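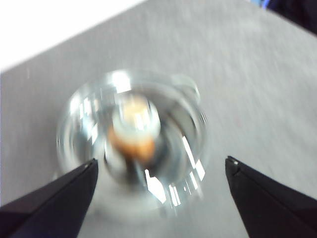

Plinis kit, glass cup on the table

dace_v
Sat 17 April
Okay, I've had the Plinis gripper kit for 10 days and I kind of love it!! Clear glass still worries me (glare everywhere), so I'm starting slow. Next up is the little mint-green cooker.

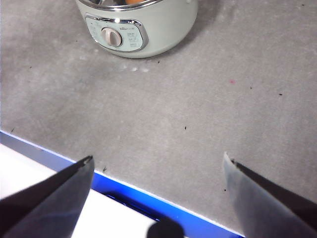

I want to try the round knob on the front before I go anywhere near the food. Anyone done knobs with the stock fingers?

baiba.a
For $1084 I'd expect it to do knobs out of the box. Sent mine back in December.

dlacson
Disagree, baiba, mine's been great. Dace, slow the wrist down and try 5 runs first.

baiba.a
Did that. Still slipped.

dace_v
Ha, ok, trying it tonight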